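How to Check a Simulated Pick-and-Place Task Before You Release It

Last revised 1/15/20

Most problems with simulated manipulation tasks are found by the second team to use them. The first team knows which settings to leave alone. The steps below are the checks we apply at Cilura before a task is added to the shared Bomon library. They assume a fixed-base arm, a two-finger gripper and rigid objects. Soft objects and mobile bases need a separate procedure.

Before you start

You need the scene file, the task script, the robot model and a written task statement. The task statement is one paragraph that gives the start condition, the goal condition and the time limit. If it does not exist, write it first. Do not infer it from the script, as the script is one of the things being checked.

Step 1. Freeze the versions

Record the version of the physics engine, the renderer, the robot model and every object asset. Store these in the task header. A change in any of them after release creates a new task version, even when the change looks cosmetic. Contact behavior can shift between engine releases with no change to the scene file.

Step 2. Check the robot limits

Compare the joint position, velocity and torque limits in the model with the manufacturer's published values. Imported models often arrive with the torque limits missing or set very high. An arm with no torque limit will complete motions that the hardware would refuse.

Set the limits at or below the published values. If the task needs a lower speed, put that limit in the task header and leave the robot model unchanged.

Step 3. Check mass, friction and collision shape

Every object the gripper can touch needs a stated mass, a friction value and a collision shape. Default values are not acceptable, even if they happen to be close. Collision shapes should follow the visible surface to within 2 mm in the grasp region. Outside that region a coarser shape is fine.

Look at the contact points while the fingers close. If they jump from one side of the object to the other, the collision mesh is too rough or the time step is too long. Fix the mesh first.

Step 4. Check the grasp and the lift

Run the scripted grasp at reduced speed and pause it after the object leaves the surface. Confirm that the object is held by contact forces and has not been attached to the hand by a hidden constraint. Some teams use an attachment constraint on purpose — this is allowed, but it must be declared in the header.

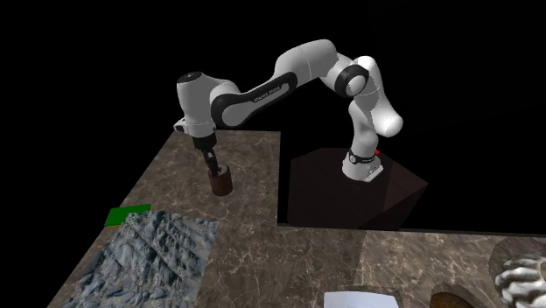

Does a task need to be checked again if only the background or textures have changed?
Run Step 1 and Step 6 again and skip the rest, provided the collision shapes and object masses are identical to the released version. For a policy that uses camera input, a texture change is a change in the task, and the version number has to go up.

Step 5. Check the reset

Reset the task 1,000 times with the arm disabled. Log the object poses after each reset, once the scene has settled. Reject the task if any object starts inside another object, falls off the support surface or is still moving at the first control step.

Random start poses must be drawn from a stated range with a stated seed. Keep the log with the release. It is the first thing the Bradham reviewers ask for.

Step 6. Check the success test

The success test should read the object state only. It should not depend on the arm being in a certain pose unless the task statement says so. Run at least 3 deliberate failures through it: an object dropped short of the goal, an object pushed to the goal without being lifted, and an object held at the goal but never released. Compare each result with the task statement. A pushed object may be a valid success, but the statement has to allow it.

Step 7. Run the baseline

Run the reference controller with 8 different seeds and report every result, including the worst. Do not report the best run alone. If you average, give the spread as well.

The reference controller at Cilura is the Sharifi planner with its stock settings. If you tune it for your task, submit the tuned settings under a new name.

Common errors

Units. Asset files in millimeters loaded into a scene in meters are usually obvious. Inertia values with the wrong scale are not. Check them by hand.

Gravity compensation. Some robot models turn gravity off for the arm links. Declare it.

Time step. Do not shorten the time step to fix one unstable object. Every other contact in the scene is affected, and the baseline has to be run again.

Undeclared help. Snap zones, widened goals and extra finger friction all count as help. List each one in the header with its value.

Submitting

Place the scene file, header, reset log and baseline results in one folder named after the task and its version. Submissions without a reset log are returned unopened. The next library build is in April.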